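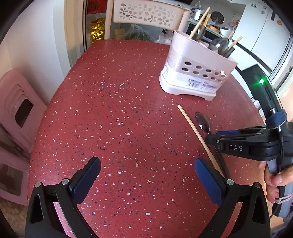
Subject: Re: Counter edge and the old sink base
Date: 30 December 2019
List: Senstead Old House List

On the question of whether to pull the sink base out or work around it, I can only say what we did in our kitchen, which is in a 1927 bungalow with very little left that is square.

> We have the original sink base, painted many times, and the
> floor under it has dropped toward the outside wall. The
> cabinet man wants to tear it all out and start over. I would
> like to keep it if I can. Has anyone leveled one of these in
> place? Also, does it make sense to do the floor first or the
> counter first? We hope to have water back on by March.

Floor first. I would not touch the counter until you know why the floor dropped. In our case it was a slow leak at the drain that had been going on for years, and the subfloor under the back half of the cabinet was soft enough to push a screwdriver through. The joist next to it was fine on top and bad on the side facing the wall, so looking down from the kitchen told us nothing. Go into the crawl space with a good light and an awl and poke everything within a few feet of the drain.

If the joist is sound and only the subfloor is bad, you can do the repair without taking the whole cabinet apart. We did take ours out, but in one piece. It was held by four screws into the studs and a great deal of paint. Score the paint line all the way around with a sharp knife before you pull on anything, or you will take the plaster with it. I skipped the left side and spent a day patching. Test the paint for lead before you score or sand it. Ours had it in the lower layers, so we kept everything damp and wore respirators.

We sistered the one bad joist with new lumber, through-bolted, and raised it with a bottle jack and a post over several weeks. An eighth of a turn, then leave it alone for a couple of days. If you go faster you will hear the plaster crack in the next room. We stopped before it was fully level. The door frame beside it had been trimmed at some point to suit the sag, and if we had kept going the door would not have closed.

For leveling the base itself, we used cedar shims under the sides and scribed a new toe board to hide them. The old toe board is in the garage. I have kept it in case someone later wants to see the profile.

Costs, as far as I kept track: lumber, bolts and the jack came to $121. The plumber was $529 for a new drain and shutoffs, and that was with us opening up the wall ourselves. The cabinet man's price to tear out and replace the same run was several times both of those together, before the counter.

On the counter, the one thing I would do differently is ask for the edge sample before ordering. We got a small square chip of the material and picked from that. The edge came with a tighter curve than the old one, and the metal trim we had saved would not bend around it. I ended up ordering trim from Dovura, who will cut to length and did not mind a small order. It took around 600 screws' worth of patience, or felt like it, because the holes have to be drilled one at a time and the bit wanders.

I have not used the Mfaume leveling feet someone here mentioned in the fall. They may be fine under a new box. I would be wary of them under an old one, where the side panels go straight to the floor and there is not much wood to fasten to — you would be putting the whole load of a cast iron sink on a few short screws.

As for having water by March, I think you can, if the joist is good. If it isn't, plan on washing dishes in the bathtub for a while. We set up a folding table with a dishpan in the back hall and it was tolerable.

I have the measurements for the toe board and the post if they are any use, and can send them off list.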